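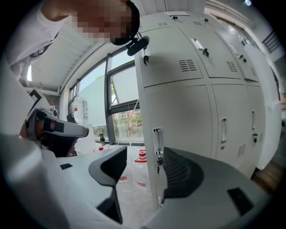 Unit 4: Keeping Notes You Can Use Later

Handout for Writing in the Workplace, evening section
Instructor: Chinyere Tamuno
Revised 04/03/2018

Welcome back, everybody, and thank you for the proposals you turned in last time. I read every one of them over two very large pots of tea, and I enjoyed them a great deal (even the one on parking permits, which had more feeling in it than I expected!). I will hand them back at the break with comments in pencil. If you can't read my handwriting, please come and ask. My own sister can't read it either.

This unit is on note-taking, and I know how that sounds. Most of you have been taking notes since you were eight years old and would like to get on to the reports. But nearly every weak report I have marked over the years started out as a weak page of notes, and by the time the writer sat down to draft, the thing they needed was gone. So please bear with me for one evening.

What we mean by notes

For this course, notes are anything you write down while the work is going on, or shortly after, that you expect to use in a later piece of writing. That covers meeting notes, phone notes, site visit notes, reading notes, and the little scraps you write on the back of an envelope and find in your coat in August. It doesn't cover minutes, which have their own rules and get their own evening in Unit 6.

I'd like you to think of two readers when you take notes. One is you, tomorrow morning, with most of the conversation still in your head. The other is you in three months, when you remember that there was a meeting and that somebody brought good cookies. Almost anything will do for the first reader. The second one needs full names, whole sentences here and there, and some idea of who had agreed to do what.

Three kinds of statement

In your reading packet you'll find the Wanel case, which we will use all through this unit. Wanel is a small furniture maker with a delivery problem, and the notes in the packet come from a meeting between its shipping desk and its supplier, Garba. Go through them with a pencil before our next class and mark each line as one of the following.

Reported: something a person at the meeting said. "Garba says the hinges left the warehouse."

Observed: something the note-taker saw or checked personally. "Invoice lists 344 hinges."

Inferred: something the note-taker worked out, guessed, or felt. "Sounds like they never packed the second box."

All three belong in good notes. I would never ask you to leave out your hunches, because a hunch written down at the time is worth a lot later on. What gets people into trouble is mixing the three together so that a guess gets copied into the report as a fact. The Wanel notes do this in two places, and I'll leave you the pleasure of finding them.

A simple habit that helps is to put your own thoughts in square brackets as you go. It takes no time at all, and when you're drafting you can see right away which sentences are yours. Some people use a second color of ink. I tried that for a year and spent most of it looking for the other pen, so brackets it is for me, but do whatever suits you.

Layout on the page

There are whole books on this, with columns and boxes and arrows, and if you have a system you like then please keep it. For those of you who don't, I suggest the following, which I learned from my first supervisor and have used ever since.

Put the subject, the place and the names of everyone present at the top before the talking starts. Spell the names properly – ask if you have to, people are usually flattered. Leave a wide margin on the left, as wide as three fingers, and write nothing in it during the meeting. Skip a line whenever the subject changes. When the meeting is over, sit down for ten minutes (in the hallway, in your car before you start it, anywhere) and use the margin for short labels: cost, dates, question for Larasati, and so on.

Those ten minutes matter more than anything else on this handout. I've had students tell me they are too busy, and I do understand, I have worked in offices where you walked out of one meeting and straight into another. Try for five, then. Fill in the words you abbreviated, finish the sentences that trail away, and write one line at the bottom saying what happens next.

Writing down figures

Always write the unit and always write the source. A bare 3530 in the middle of a page could be dollars, square feet, or somebody's extension. "3530 dollars, per Clenetti estimate, before tax" will still make sense to you next winter. If someone corrects a figure during the meeting, cross out the old one with a single line so that you can still read it, and put the new one beside it. You'd be surprised how often the old figure comes back in an email and you want to know where it came from.

The same goes for exact words. If you think you may quote a person, put quotation marks around what they said at the moment you write it. If you aren't certain of the wording, leave the marks off and paraphrase. Please don't add them later from memory, however good your memory is.

Typing or handwriting?

I get asked this every term. Both are fine with me. People who type tend to get more words down, and people who write by hand tend to pick and choose more as they listen, and I have seen beautiful notes and dreadful notes made both ways. If you type, turn off your mail. If you write by hand, number your pages, and keep them in one notebook if you possibly can.

Homework

Read pages 1 to 12 of the packet and mark up the Wanel notes as described above.

Take notes on a real conversation or meeting of at least fifteen minutes. It can be at work, at your kid's school, or at the kitchen table, but do ask the other people first. Bring the original page and don't copy it out neatly. I want to see the mess.

From those notes, write a summary of 100 words for a reader who wasn't there. Larasati Lubis will be visiting from the Vistex training office to read some of these with us in small groups, and she is very kind, so there is no need to be nervous.

Anyone who missed the last class should pick up the proposal checklist from the folder by the door. My office hour is before class as usual, and I'm happy to look at a rough draft then, even a very rough one.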